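# Dadari at the Trelgate, and why I can't stop humming

Oct 30, 2004

My ears are still ringing and I've had maybe four hours of sleep, but I want to get this down while I've still got the set list in my head (and half of it in biro on my arm).
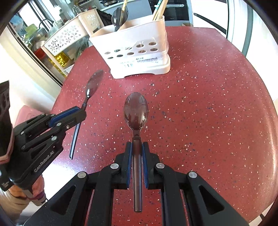
So, Dadari. If you've been reading this blog since April you'll know I've been going on about them ever since the Itura compilation turned up, the one with the badly photocopied sleeve and the track listing in the wrong order. Their song on it was "Siriwan", buried second from the end, and I must have played it 30 times that first weekend. It starts with just a floor tom and somebody breathing in, and then the two singers come in a half-beat apart, like they're racing each other to the end of the line. I was hooked before the guitar even arrived.

And now I've finally seen them! The Trelgate holds 300 if everyone's friendly, and it was nearly full by the time the support finished, which for a band with a seven-inch and one compilation track is pretty wonderful. I got there early and planted myself on the left, next to the pillar, where you can hear the vocals properly. Anyone who's stood on the right at the Trelgate knows about the bass over there. It's like being inside a fridge.

They opened with something new. No hello, lights still half up, people still queuing for drinks, and the drummer just started. It was slow and a bit mean, and the chorus is only one word, "louder", sung quieter each time round. By the third go the whole room had shut up to hear it. I had goosebumps all down my arms. I don't know what it's called, the set list only said "NEW 2", so I assume there's a NEW 1 that they're keeping to themselves.

Then it was straight into the A-side of the single, way faster than the record. The record's lovely but it's polite, you can tell they were watching the clock in the studio. Live, the guitar has this horrible, brilliant scrape to it, like dragging a chair across a verandah, and the bass player sings the high part while playing something completely unrelated underneath. I can't pat my head and rub my tummy. I watched her hands for a whole song and I've still got no idea.

What I love most about this band is how they write about being angry. There's a song in the middle of the set about being talked over at work, and it's got the prettiest tune of the lot. You'd hum it doing the dishes. Then you catch the second verse, which is just a list of things somebody's been told she'd be good at, and each one's a bit smaller than the one before. The girls down the front knew every word already, so there must be a demo going around that I haven't got. If you have a copy, please, please email me. I'll swap you. I've got a live tape of the April festival with only a little bit of wind on it.

A few people near me were grumbling that the songs are too short. I reckon they're the right length. The whole set was eleven songs and it flew past, and there wasn't one where I thought about the bar. I'd take that over a seven-minute outro any day of the week. (All right, I like a seven-minute outro too. But not from this band.)

And then "Siriwan". They left it till last, of course they did. The singers shared one microphone because the other had been crackling since halfway through, and it was better for it, their voices mashed together and you couldn't tell which was which. The ending on the compilation fades out, which I'd always thought was a bit of a cop-out. Live they don't fade at all. It goes round and round on that same two-chord bit, the drummer drops out, then the guitar, and you're left with the two of them and the crowd singing the "oh, oh, come on home" part. I was yelling it. I'm not much of a yeller. My voice has gone this morning and I sound like a cartoon frog.

No encore. Lights up, some terrible disco over the PA, and off they went to sell their own records from a trestle table at the side. The single's a second pressing of 100 copies with a hand-stamped sleeve, and I bought two, one to play and one to keep nice. I tried to say something intelligent about the harmonies and what came out was "good singing". The bass player was very gracious about it.

I should say a word for the support, too. I missed their name because the fellow introducing them was standing too far back, and it wasn't on the poster. Three-piece, keyboard in place of a bass, a bit shy between songs. They had one really cracking tune about a swimming pool closing for the winter, with a keyboard line that sounded like an ice cream van running out of battery. If that's you, get in touch, I'd love to write about you properly and spell it right.

Itura are apparently putting out a Dadari EP in the new year. That's from the chap at the merch table, so take it with a grain of salt, but he said five tracks and that "Siriwan" will be on it with the proper ending. I hope they record it in a room with people in it. I hope the scrape's still there. Mostly I hope the slow one makes it, because I've been trying to play it on my guitar since breakfast and I think the second chord is some kind of minor but my little finger won't go where it needs to.

Set list, as far as my arm can tell me (the fourth one has rubbed off on the pillowcase):

- NEW 2
- the single
- the B-side, with the long start

I'll fill in the rest once I've worked out what I wrote.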